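How I Record Cloth-Handling Examples for a Two-Handed Robot

Fadime Bayram here, back with the post a bunch of you asked for! I've been gathering examples for Dodavness (our little learning system) since November, and most of that time has gone to fabric — picking it up, holding it out, letting go of it again. Fingers, thumb, cloth, repeat.
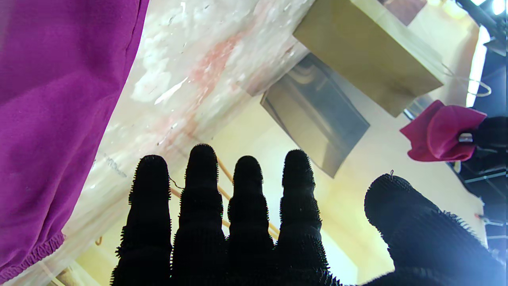
Step 1: Pick your cloths

Go for bright colors. I like purples and hot pinks because they stand out so well against a cream wall, and get a mix of edges too! A ruffled elastic hem behaves nothing like a flat one, and you want the system to meet both early on.

Step 2: Write the task down first

One sentence, plain words: "Take the pink cloth by a corner and hold it up." If I can't fit it in a sentence I split it into two tasks. I keep mine in a Zamudio notebook with the task number on the left and the number of good takes on the right.

Step 3: Warm up, then record

Do ten practice runs and throw them all away (yes, all of them). Your hands get smoother and you don't want the clumsy ones in the pile. After that I record in batches of 20 and stop for coffee. Move the cloth a bit before each take — turn it, bunch it up, slide it over.

Step 4: Keep some of the misses

A dropped cloth that gets picked up again is a great example, so label it "recovered" and keep it. A dropped cloth that stays dropped goes in its own folder.

Step 5: Count what you have

My first run that did anything useful used around 560 takes. At 1310 it started coping with hems. I'm aiming for 3000 before I touch the settings again, and I'll post the sorting script once I clean it up.

Shares: 42
3 Comments

Mollimen
Do you label while recording or after? I tried during and got everything mixed up.

Fadime Bayram
After! Same afternoon though, or I forget which take was which.

Uluter
At 1000 takes with towels only and still stuck on corners. Going to try the bunching up thing tonight, thanks!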